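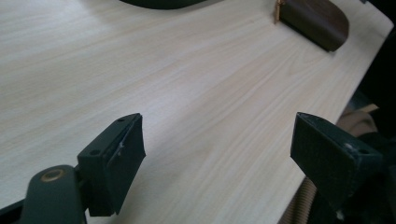

Plateau de table en bois clair, finition mate.

Finitions du bois : « On ne rattrape pas au vernis un ponçage mal conduit »

Rechercher sur le site OK

Publié en février | Par la rédaction

L'atelier Akeck, installé à Dusville, reprend des plateaux de table et des plans de travail pour des collectivités et des particuliers. Son responsable de la finition a répondu à nos questions entre deux passes de vernis. Il a souhaité que l'entretien porte sur la méthode et que son nom n'apparaisse pas.

Première étape, le contrôle de l'humidité. L'atelier n'engage aucune pièce sans mesure préalable. « Le bois arrive souvent d'un local mal chauffé. On le laisse sur tasseaux, faces dégagées, et on mesure de nouveau avant de décider. Un plateau verni trop tôt travaille sous le film. Les défauts sortent au premier hiver, en bout, là où les pores boivent le plus. »

Le ponçage commence au grain 80 sur le massif, au grain 120 sur le placage. L'épaisseur restante commande tout. « Sur un placage déjà repris une fois, je passe à la cale, à la main, dans le sens du fil. La ponceuse orbitale va vite et elle perce vite aussi, surtout près des chants. Quand la colle apparaît, la pièce est à replaquer. »

Entre le dernier ponçage et la première couche, il impose un dépoussiérage à l'aspiration puis au chiffon microfibre. Les chiffons gras sont proscrits avec les produits en phase aqueuse. « Ils laissent un résidu. Le vernis se rétracte autour et fait des yeux. Il faut alors tout reprendre. »

L'atelier emploie un vernis polyuréthane à l'eau, degré de brillance 20, et s'y tient pour la majorité des commandes. Les clients demandent de plus en plus mat. Il s'en méfie pour les tables de restauration. « Plus on descend en brillance, plus la charge matante est élevée, et plus le film se lustre au frottement. Dans un réfectoire, on voit la place des coudes au bout d'une saison. »

Deux couches sont appliquées, avec égrenage intermédiaire. Le séchage se fait à plat, et la pièce est manipulable après environ 90 minutes. La dureté définitive demande beaucoup plus de temps. « Le client touche, il trouve que c'est sec, il pose une cafetière. Je livre avec une consigne écrite. Elle n'est pas toujours lue. »

Le chantier de Pescombe, achevé l'an dernier, a porté sur 126 plateaux d'une même salle. La difficulté tenait à l'homogénéité de teinte, les pièces provenant de plusieurs lots. L'équipe a renoncé à la teinte dans la masse du vernis et a préféré un fond légèrement pigmenté, posé au pistolet. « Sur les bois clairs, le vernis à l'eau peut refroidir le ton. Le fond corrige. On fait toujours une planche d'essai, signée par le client, et on la garde. »

Sur les huiles, sa réponse est brève. Il les conseille aux particuliers disposés à les entretenir et les refuse en collectivité. « Une table huilée se répare localement, c'est un avantage réel. Encore faut-il que quelqu'un s'en charge. »

L'atelier teste en ce moment un durcisseur de la gamme Yimyam, sur chutes uniquement. Les essais de résistance aux taches se poursuivent.

Contact | © Tous droits réservés | Haut de page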